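Honorary degrees and the record they leave

In February the senate at Poltden approved six honorary degrees for the spring ceremony. The notice was 200 words long. It gave the names, the hall and the dress code, and it left out the grounds for each award.

A degree is a claim about a person. An earned degree has a transcript behind it, and an employer can ask to see it. An honorary degree has only the citation, and at Poltden the citation is read aloud once and then filed in the registrar's office.
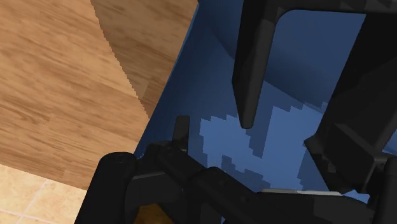

The usual defense is privacy. Nominators write frankly, and they would stop if their letters became public. I accept that for the letters. It does not apply to the citation, which is written to be heard by a full hall - 886 seats in this case.

Narnmont handles the matter better. Its rules require the citation to be posted 14 days before the ceremony, along with the criteria used. Objections go to the senate in writing. The process is slow, and some nominees have withdrawn, but a reader can check what the degree was given for. 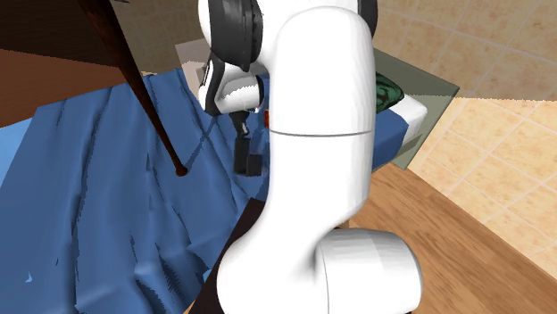 White robot arm, computer rendering.

Poltden could adopt the same rule without changing its statutes. The text exists by the time the programs are printed. Posting it would take one clerk one afternoon, and the older citations could follow as they are scanned.

Contact the editors | © 2018 Pikby | Back to top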